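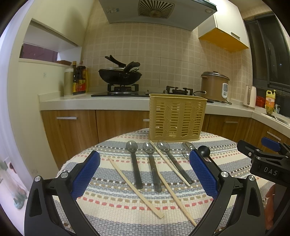
Moving to a smaller flat

11/23/21

In April I moved from Masanja to a flat in Cerkau, and many people ask me how I can live in such a little place. My old home had seven rooms if you count the store. Now I have two, and the kitchen is part of one of them.

The first weeks were difficult. I was always looking for things which I had already given away. My friend Esther Swai took my big cupboard and 21 boxes of books, and I still miss some of the books – the cupboard I do not miss.

What I like most is the evening. When I cook, I can talk with my guests and I do not have to shout through a wall. The heating bill is also much lower than before.

Next month my sister comes to stay for three nights. I have not decided yet where she will sleep, but she says the floor is fine.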